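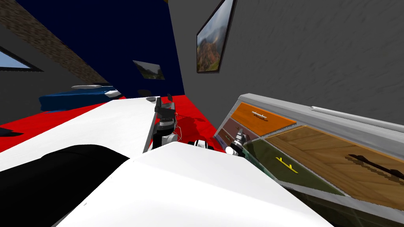
When should a buyer first ask for a price?
After the task has been written down and tried in simulation, and before anyone has settled on a model of arm. A price asked for any earlier is a price for the wrong thing.

Chapter 4
Planning the Purchase

Chapter 3 ended with a task sheet. This chapter turns the task sheet into a budget. We follow one case all the way through, a furniture test workshop called Walberg, which wanted a two-armed machine to open and close drawers over long periods. The buyer was Marisol Robles. She had a fixed sum, a deadline in July and no earlier experience of buying robots.

Her first draft of the budget had one line, the machine itself. By the time the order was placed it had 17. Most of the extra lines were small, but together they came to more than the contingency she had set aside. They included floor fixings, spare fingers for the grippers, a second emergency stop, training for two operators and the yearly software licence. The full list is given in Table 4.2.

4.1 Simulate before you specify

A simulated room costs little to change. Drawers can be moved, handles swapped and a table pushed further back in an afternoon. Doing the same in a workshop means paying fitters. For this reason the simulation belongs in the budget as its own line, with its own hours, and should not be hidden under "engineering".

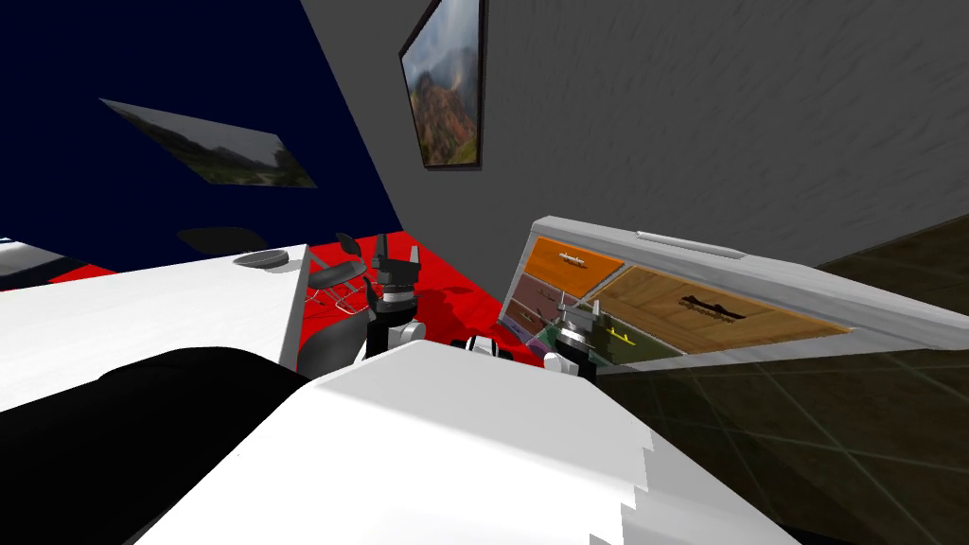
Robles allowed 50 hours for this work and kept a log of what each hour was spent on. The log was useful later, when the supplier, Riltier, asked why the reach given in the enquiry differed from the one in its catalogue. She could point to the day on which the figure had been changed and the reason for it.

Three questions should be answered before the simulation work is closed:

What is the furthest point the arm must reach, and at what angle?
Which parts of the furniture will be changed during the life of the machine?
How much clear floor is needed for a person to get in and carry out repairs?

4.2 Small parts and repeat costs

Grippers wear. The quotation from Riltier gave 813 for a set of replacement fingers and 1,128 for the same set with fitting. Robles took the cheaper figure for her first draft, then found that her own technician, Rafail Kouris, would need a day's training to fit them.

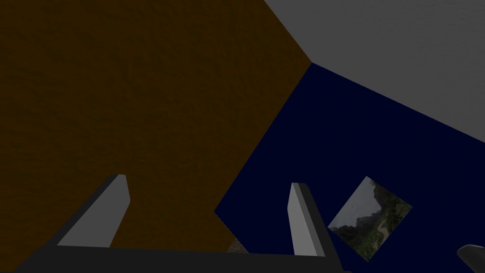 The day's training went into the budget as a one-off cost and the fingers as a yearly one. Keep these two kinds of cost in separate columns from the start. A yearly cost entered once by mistake will not show up until the second year, when the money has already been promised elsewhere.

Section 4.3 deals with delivery and acceptance tests.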